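2024年4月24日
Bruseo財団

災害・感染症の記憶を次世代へ 「Prudeck年代記アーカイブ」を公開

Bruseo財団は本日、近年世界各地で発生した自然災害、感染症の流行、大規模事故に関する市民の記録を収集・保存する「Prudeck年代記アーカイブ」を公開いたしました。日記、手紙、地域広報紙など約3,000点を収録し、どなたでも無料で閲覧いただけます。

公開の背景
大きな出来事が相次いだ時期には、個々の暮らしの記録が報道の陰に埋もれ、散逸する傾向があります。当財団はTillus資料館と共同で資料の寄託を呼びかけ、整理と目録の作成を進めてまいりました。

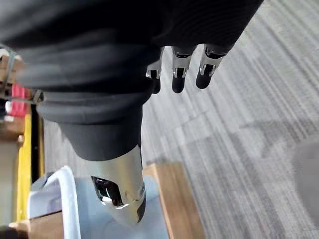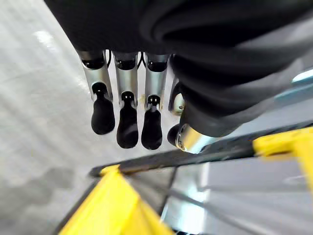
アーカイブの概要
・収録資料は「森林火災」「感染症」「地震・水害」「交通事故」「追悼」の5分野に分類しています。
・Araújo文庫より寄贈を受けた書簡200通を、初めて一般に公開します。
・個人情報を含む資料は、寄託者の同意を得た範囲に限り掲載しています。

今後の予定
11月には、Tillus資料館において企画展を開催し、原資料の一部を展示いたします。あわせて図録2,000部を刊行し、公立図書館および学校に配布する予定です。資料の寄託は引き続き受け付けております。

本件に関するお問い合わせ
Bruseo財団 広報室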